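The Breakfast Clause

Under the terms of its charter, the Sirkatis Shared Workshop was obliged to consider every proposal in the order received. Proposal 23 was received in May, in a brown envelope, and was read aloud at the monthly meeting between a request for new drill bits and a complaint concerning the kettle. It asked for the use of one table, one arm and one hand, until such time as the hand could serve breakfast.

The applicant was a member of long standing and few words. The arm had been acquired from the estate of a retired engineer in Rekov, who had left it to the workshop together with a quantity of cable and no instructions. The hand was a later purchase, paid for by the applicant. The members approved the proposal on the condition that a written record be kept, and that the record be suitable for reading by persons who had not been present. The applicant accepted both conditions with a nod, and the Recorder entered the nod in the minutes.

The record that follows was compiled by the Recorder, whose duties had until then consisted chiefly of noting who had borrowed the large clamp.

The first weeks were given over to the wrist. A coupling ordered from the firm of Junitz arrived in the wrong size, was returned, and arrived again in the same wrong size. The applicant made a new one on the small lathe over two evenings. On the third evening the hand opened and closed on command, and those present were observed to put down their own work.

There followed the question of what the hand should hold. The proposal had said breakfast, and breakfast was not defined in the charter. Eggs were ruled out by the member responsible for the floor. Toast was considered too flat and too willing to stay where it was. It was the bakery on Bhattacharjee Street that settled the matter, having croissants left over at the end of each morning and being prepared to part with 12 of them at half price.
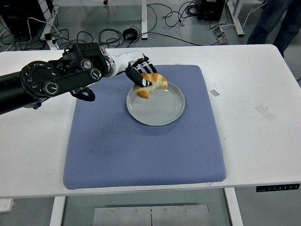 The Recorder had supposed that grip would be the chief difficulty, and wrote to that effect in the margin. The applicant corrected the margin. A hand that closes firmly, it was explained, can be built by anyone with patience. A pastry resists at the crust and then, without notice, ceases to resist at all. The setting that held one croissant would ruin the next, which had been baked a little longer or had stood a little nearer the door. The applicant therefore changed the closing speed in small steps – 10 of them in a single sitting – and wrote each figure on the back of a bakery bag.

The bags were admitted as part of the record. They are kept in the second drawer, and the drawer has had a pleasant smell ever since.

Not every entry is to the credit of the project. On one evening the hand refused all commands until 10 o'clock, and the fault was traced to a plug that the Recorder had removed in order to charge a telephone. On another, a finger joint worked loose and was found in the bin for offcuts, beneath a great deal of sawdust. The applicant cleaned it with a toothbrush and said nothing. The Recorder wrote that nothing had been said, and on reflection let the sentence stand.

By the end of the month the members had fallen into the habit of arriving early. They brought their own cups. The complaint concerning the kettle was withdrawn, then renewed in stronger terms, there being now a line for it.

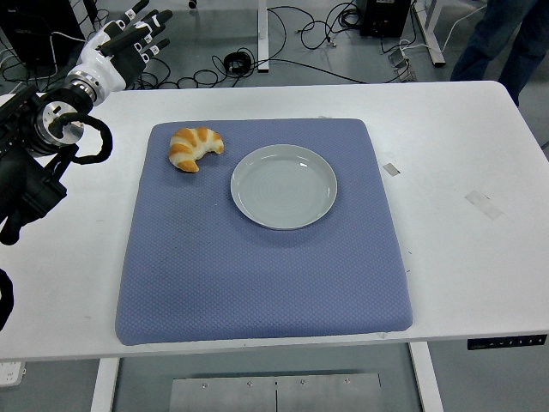
When would the work be regarded as finished?

The proposal had stated the test plainly: one croissant, placed on one plate, in a condition that a guest would accept without remark. It was for the members to name the guest, and this took them longer than the coupling had.

They named the Recorder. The applicant set out a clean napkin and a chair, and went to stand by the window. The Recorder sat, as instructed, with both hands in view and the pen laid aside, so that for the length of the test no record was kept. What is known of it comes from the entry made afterward, which is brief. It states that the pastry was served. It states that a little of the crust had broken at one end, that the guest made no remark, and that the guest had eaten all of it before remembering to weigh it.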